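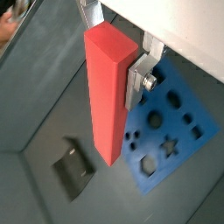

January 22, 2019

Notes on the science kit handover, Plindska district. Written up the same evening from my pad.

Kits for 233 schools were signed over in the yard behind the education office. Each school gets one crate and one spare box of glassware. The Mahasneh crates were on the trucks by noon. The Nillano ones are still in the store because the delivery forms list the old school names, and the drivers won't take them like that. I have asked the office for a corrected list.

Opened four crates before loading:

- two complete
- one short a set of test leads
- one with the wrong teacher guide (lower grades — should be senior high)

Swapped the guide on the spot. Test leads to be ordered from Fusell, same part as last July. They quote 300 sets as the smallest order, so we may as well hold the rest as spares.

The speeches ran long and loading stopped for them. Next time load first and hold the ceremony after, or keep the trucks at the other gate.

Heads asked mostly about repairs. The letter says the schools pay for consumables and the ministry pays for repairs in the first year. It doesn't say who pays to ship a broken unit back. I told them to hold on to anything broken until we have that in writing.

More than 3000 student workbooks are still at the printer. They go out separately, no crate needed.

To do: corrected Nillano list, lead order, shipping question, new label for the crate with the swapped guide.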